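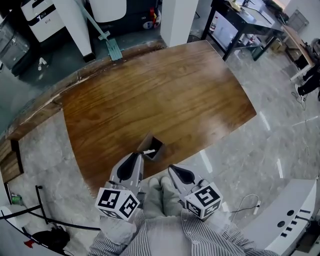

La grande table de l'atelier Illau — galerie

Bienvenue dans la galerie de l'atelier ! Ceux qui nous suivent depuis le printemps savent à quel point j'ai attendu cette table, et combien j'en ai parlé à tout le monde, y compris à des gens qui ne m'avaient rien demandé. Elle est arrivée en août, un matin à 7 heures, et depuis elle ne désemplit pas. On y trie, on y plie, on y colle, on y boit un café quand le travail est rangé (et seulement quand il est rangé, merci !).

Pour ceux qui découvrent la page : l'atelier Illau prépare des petites boîtes en carton garnies, destinées aux écoles et aux bibliothèques de la région. Dans chaque boîte, un jeu de pièces à assembler, une notice pliée en accordéon et de quoi occuper deux enfants pendant un après-midi de pluie. Tout passe par les mains, tout passe par la table. Voici les légendes et les notes que vous me réclamez si souvent.

La table

Du bois à la teinte chaude, entre le brun et le rouge, avec des veines qui filent dans tous les sens. Je ne me lasse pas de ce grain ! Le matin il tire vers le miel, le soir il devient presque bordeaux, et chaque personne qui passe la porte finit par poser la main dessus.

On me demande souvent la dimension : je ne l'ai jamais mesurée correctement. On s'y installe à plusieurs sans se donner de coups de coude, et c'est tout ce que je voulais. L'ancienne, celle sur tréteaux, bougeait dès qu'on pliait un carton un peu vigoureusement. Yetunde Tamuno l'a emportée pour ses semis et elle en est ravie.

La boîte brune

Petite, brun foncé, ouverte sur le dessus : voilà le modèle dont je suis tombée amoureuse chez Ogbonna, alors que j'étais venue chercher du ruban. Le carton se tient bien, il prend la lumière sans briller et il va merveilleusement avec le bois de la table. Nous en avons commandé un premier lot de 70 pour voir. Le lot est parti si vite que la commande suivante était passée avant même que j'aie rangé la facture.

Une précision pour celles et ceux qui veulent faire la même chose à la maison : prenez une boîte sans couvercle. On voit ce qu'on y met, on attrape les pièces facilement, et les enfants retrouvent tout d'un coup d'œil. Le couvercle, chez nous, finissait toujours sous un meuble.

Le bâtonnet blanc

Un détail que j'adore : ce petit bâton blanc, court, couché en travers du bord de la boîte. Sur le brun du carton, il ressort magnifiquement. J'ai un faible pour ces contrastes tout simples, et j'aimerais un jour faire une série entière avec du blanc sur du brun, rien d'autre.

Le sol

Impossible de parler de la pièce sans parler de son carrelage ! Du marbre gris, poli, veiné de blanc, où les lampes du plafond se reflètent. C'est superbe, c'est frais en été, et la moindre miette de carton s'y repère à l'autre bout de la salle. Je passe le balai deux fois par jour sans me plaindre. Enfin, presque.

Si quelqu'un connaît un bon produit pour ce genre de sol, écrivez-moi. Celui de chez Skandbridge laisse un voile que je n'arrive pas à enlever près de l'entrée, mais il sent délicieusement bon, alors j'hésite encore à en changer.

Le long du mur

À gauche, un meuble plus sombre que la table, avec son côté brun à lattes. Les deux bois n'ont pas la même couleur et je trouve que ça fonctionne très bien — une pièce où tout est assorti m'ennuie au bout d'une semaine. J'ai pensé un moment le poncer pour l'éclaircir. Trois personnes m'ont suppliée de ne pas y toucher, et elles avaient raison.

Dans le coin, le support noir aux tiges courbes a aussi ses admirateurs. Un sac noir est posé par terre en dessous, avec une petite bouteille à étiquette verte à côté. C'est le coin le plus vivant de l'atelier, celui où l'on dépose ses affaires en arrivant et où l'on revient fouiller à l'heure du goûter.

Quelques notes d'organisation

La préparation se fait par séries de 14 boîtes. On aligne d'abord les cartons, on garnit, puis on relit la notice à voix haute. Cette dernière étape fait rire tout le monde, mais elle nous a permis de repérer une coquille mémorable à la page 2, où « coller les bords » était devenu « coller les bardes ».

Depuis l'ouverture, nous avons expédié 2 195 boîtes. Je l'ai vérifié deux fois dans le cahier tellement j'étais contente ! La plus lointaine est partie pour Erkdale, où une bibliothécaire nous a répondu par une carte couverte de dessins d'enfants. Elle est punaisée au-dessus de mon bureau et je la montre à tous les visiteurs.

Pour venir nous voir

L'atelier est ouvert l'après-midi à partir de 14 heures. On peut passer regarder, ou s'asseoir et garnir une ou deux boîtes avec nous. Comptez quelque 70 minutes pour une série si vous débutez, un peu moins si vous ne bavardez pas (mais ce serait dommage). Les enfants sont les bienvenus à partir du moment où ils savent tenir un bâton de colle sans le goûter.

Pensez à des chaussures qui ne glissent pas, le marbre est traître quand il pleut. Le thé est offert, les biscuits aussi tant qu'il en reste.

Prochaine mise à jour de la galerie : les nouvelles notices, imprimées sur un papier crème que j'ai hâte de vous montrer !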